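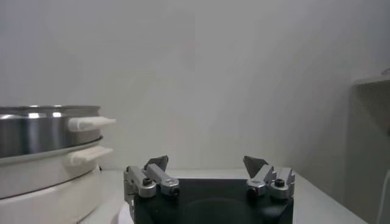

My aunt left me the house in Millgate and, with it, the bus. I don't mean that she owned a bus, only that she had caught the same one every market morning for as long as anyone could remember, up over the hill to Komilach, and it seemed rude to stop going just when the house had come to me. So I went. I sat in her seat, second from the front, with her basket on my knees, and when I came home I put the kettle on and looked at the wall, a plain off-white one, the sort of colour my aunt called "clotted" and my mother called a missed opportunity, and I wondered what on earth I was going to do with seventy jars of damson jam.

They were in the pantry, all labelled in her slanting hand, and most of them said July, although damsons are never ready in July and she knew that better than I did. I turned it over in my mind for weeks. Then one morning the woman who kept the cheese stall at Komilach leaned across (she smelled of rind and peppermints, a comfort on a cold day) and asked whether I'd be bringing the jam.

"What jam?" I said, like a fool.

"Your aunt's. She always promised it for July, and it always came in October, and we always said thank you very much, July's come round nicely."

Well! I laughed so hard that the man from Vainio's bakery came out to see what had happened, and he wanted to know if he was still down for his four jars, and had I found the one with ginger in it. I hadn't, but I said I would look.

The following week I took the basket full, wrapped in tea towels, with two more bags at my feet. The driver waited while I got settled. He didn't say a word about it, only took the corner by the old Zolton mill so slowly that not one jar knocked against another, and at the top of the hill, where the road flattens out, he held his hand back over his shoulder, palm up, and I put a jar in it.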